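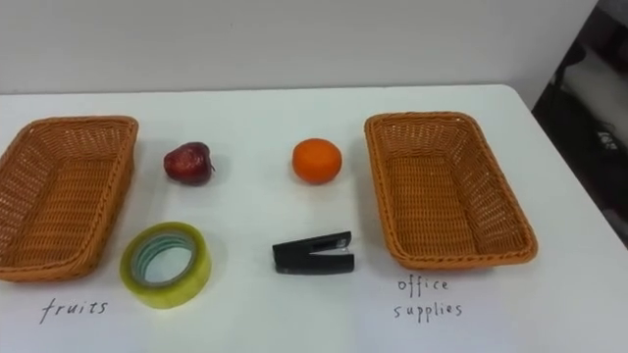
OPINION | Home & Work

Write on the Table

By Jovita Manríquez
16 Mar 2025

Most advice about tidying starts with a purchase. You are told to buy bins, then a label maker, then a smaller set of bins to go inside the first ones. I have followed that advice more than once, and I think it gets the order wrong. The label should come first, and it should be as cheap and ugly as you can stand.

What I have in mind is two woven baskets on a white table, with "fruits" written by hand under one and "office supplies" under the other. A small red apple doesn't need any more system than that. Anyone who can read knows where it goes.

I work from a shared office in Farnville. There are 30 of us with keys, and one long counter where everything ends up. Until January the counter had a set of matching containers from Drimden, bought the year before for $103. They had lids and printed tags. The tags said things like "Refresh" and "Create." I never found out which of those was supposed to hold the stapler. People left the stapler on the counter and put their lunch next to it, and somebody's orange rolled behind the printer and stayed there for a good part of the winter.

Kittipong Duangkaew has the desk closest to the counter, so he had the most reason to be annoyed. He took the lids off, put the containers in a closet, and brought in two open baskets from home. He wrote the names in marker on strips of paper and taped them to the counter. Food on one side, desk things on the other. The counter has been usable ever since.

I have three opinions about why this works, and I hold the first one most firmly. A label should name the thing in your hand. "Fruits" does that. "Office supplies" is a bit broader, but I have yet to meet a person who stood there with a pen wondering if it qualified. "Create" asks you to think about your pen, and people carrying a pen, a phone and a coffee won't do it.

The second is that the label belongs next to the container. If it is stuck to the basket, it travels with the basket. Someone borrows it for a meeting, and it comes back turned to the wall. When the word is on the table, the table tells you what goes there even while the basket is off being washed.

The third is that shallow beats deep. In a shallow basket you can see the apple, and you can see when it has started to wrinkle. Our lidded containers were deep, and I will not describe what we found in "Refresh."

There is a fair objection, and my sister makes it every time she visits. She runs the stockroom at a clinic in Grakalville with 603 separate items on the shelves, and two baskets and a marker would be no use to her at all. She needs codes and bins and a printed list. I agree. But most of us don't run a stockroom. We have a kitchen table or a shelf by the door, and what lands on it falls into a few kinds.

So before you order anything, clear the surface and write down the kinds of things that keep turning up on it, in plain words. If you get to 8, some of them probably belong in another room. Set a basket by each word and leave it for a month. You can always buy the nice ones later.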